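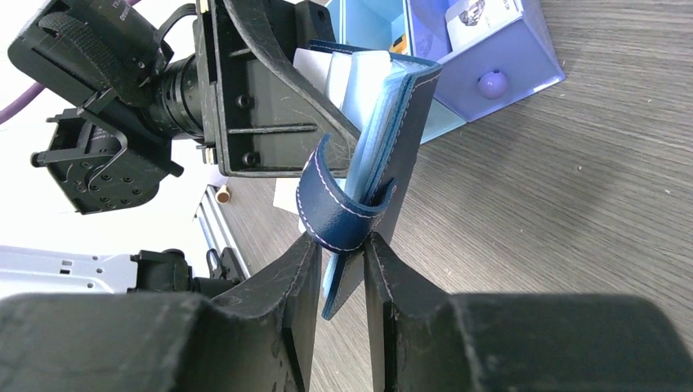

Robot Teaching Lab, Unit 4
Two-arm teleoperation: the card wallet task
Revised Mar 29, 2022

These notes go with the lab session and replace the January version. Read them before you book a bench. The reading on kinesthetic teaching is in the Unit 3 notes and isn't repeated.

4.1 Two ways of showing a task

In Unit 3 you held the arm and moved it through the job yourself while the controller recorded the joint angles. That works well for one arm and a simple path. It gets awkward with two arms, because you need a hand for each one and you also end up leaning over the bench, where your sleeves and elbows get into the recording.

In this unit you drive both arms from the leader station. Each follower arm copies the joint angles of its leader. You feel no force from the follower, so you have to judge contact by eye. Most people squeeze too hard for the first hour or so.

4.2 The task

One gripper holds or steadies a small navy wallet with plastic sleeves inside. The other handles a card. A full demonstration has four stages: pick up the wallet, open it, put the card into a sleeve, and close it again. Record each stage as its own segment, with a button press on the left pedal between them.

The wallet was picked for this unit for a few reasons. It bends, so its shape is different every time. The sleeves stick to each other. The card is thin and stiff, and a small error in angle will catch it on the edge of the sleeve.

4.3 Before you start

Run the Zutell logger and check that every camera stream is live. A frozen stream won't stop the recording, and you will only find out when you play it back.

Move the leaders to the same pose as the followers before you switch on following. If you don't, the followers will jump to catch up. Keep your hands off the bench while you do this.

Check the calibration date on the bench sheet. If it is from before your group's last session, redo it with the checkerboard. Calibration files from the Tilbridge benches do not work on the Venter benches, even though the arms look the same.

4.4 Handling the card

Hold the card by one edge and keep it upright as you bring it to the wallet. A card lying flat on the table is hard to pick up with these fingers, so slide it to the table edge first, or tip it up against the wallet.

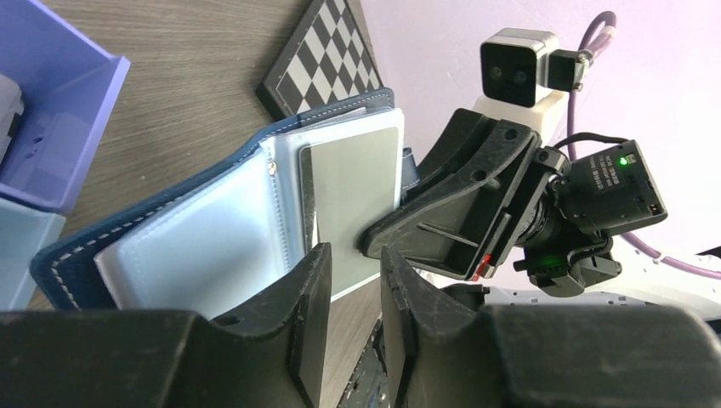

4.5 What makes a usable demonstration

Move at a steady pace. Long pauses are a problem because the model learns to pause as well. If you need to think, finish the segment first and think between segments.

If you miss the sleeve, back off and try again in the same recording. Small recoveries are useful and we keep them. Dropping the card off the table is not a recovery. Stop, mark the episode as failed, and start a new one.

Change the starting position of the wallet between episodes. Last year's set had 1240 episodes, and 382 of them started with the wallet in nearly the same place. The policy trained on it did well there and poorly everywhere else. After we thinned out the repeats we had 991 left, and the results on new positions were better.

4.6 Labels

Name files with group, bench and episode number, in that order. Mark each episode as good, recovered or failed. Don't delete the failed ones. Of last year's failures, 237 were used later to train the stage detector.

4.7 To hand in

Your labelled episodes, uploaded to the Stollow drive.
One page on where your demonstrations differ from your partner's. Look at grip opening and approach angle first.
The answer to this: which of the four stages would you teach by hand-guiding instead, and what would you need to change on the bench to do it?

Marks are for the page and the answer. The episodes are pass or fail.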